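Opinión > Tecnología > La casa y sus máquinas
Buscar en el archivo

Que vaya el robot a por el pan

Llevo años oyendo que el robot doméstico está al caer, y yo, que soy crédulo para estas cosas, le he ido guardando sitio junto a la escoba. En mayo fui a una demostración en Murnham, organizada por la gente de Redarlow, y volví con un folleto, un bolígrafo y la misma escoba.

La demostración consistía en doblar toallas. La máquina dobló una muy bien, con una delicadeza que no se ha visto nunca en mi casa, y la segunda también. La tercera venía con una manga de camisa pegada por la electricidad estática y ahí se quedó pensando. Lo digo sin burla: yo también me quedo pensando delante del cesto, y además no me ha financiado nadie. Pero cuando pregunté si aquello podía hacer la colada de una familia, me contestaron que en condiciones controladas acertaba 70 veces de cada 100. Una lavandería que estropease las otras treinta cerraría antes de comer. En mi cocina, donde las condiciones no las controla ni el que paga la hipoteca, no quiero imaginar la cifra.

En los talleres la cosa va algo mejor, porque allí el mundo se ha colocado para la máquina. En la nave que Kaewkla tiene en Plurnstead, donde preparan cajas de repuestos, el brazo coge la pieza y la deja en su bandeja toda la jornada sin pedir café. Ahora bien, alguien ha puesto antes las piezas mirando todas hacia el mismo lado. Ese alguien es una persona, cobra menos que el brazo en mantenimiento y no sale en el vídeo de la empresa. Cuando una caja llega abollada, la llaman a ella.

De modo que mi postura es la siguiente: todavía no. No para fregar una sartén, ni para hacer una cama con alguien dentro, ni para encontrar la tapa de cada fiambrera. Hay una tarea, sin embargo, en la que empiezo a ceder terreno, y es el recado. Ir y volver. La mitad del trabajo de una casa sucede fuera de ella – el pan, la farmacia, el paquete que nunca cabe en el buzón – y para eso hace falta, sobre todo, avanzar por una acera sin ofender a ningún seto. A la altura de un robot con ruedas o patas, que en esto no soy exigente, el oficio tiene este aspecto:

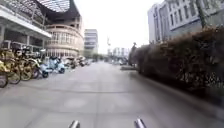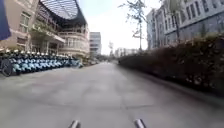
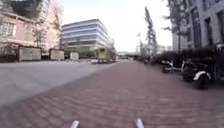
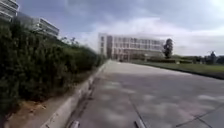
Se me dirá que seguir recto lo hace cualquiera. Cualquiera que no haya salido a pasear con mi familia, desde luego. Lo difícil del recado, me temo, está en los 2 extremos: la puerta de casa y el mostrador. Entre medias hay pavimento, y el pavimento es agradecido. En el portal hay un escalón, un felpudo y un vecino que quiere hablar de la derrama. En la panadería hay que saber quién es el último, y no conozco sensor capaz de averiguarlo sin preguntar en voz alta.

Los entusiastas hablan de 40 tareas domésticas resueltas para la próxima generación. Yo firmaría por una, entera, desde que se pide hasta que se guarda la bolsa. Una máquina que haga nueve décimas partes de un recado me deja a mí la décima, que suele consistir en bajar en zapatillas a buscar la máquina.

Tampoco me parece mal que empiecen por la calle. Es más ancha que mi pasillo, está mejor recogida y no tiene calcetines por el suelo, al menos en mi barrio. Si algún fabricante quiere probar suerte conmigo, compro una barra al día, poco hecha, y vivo en un segundo sin ascensor.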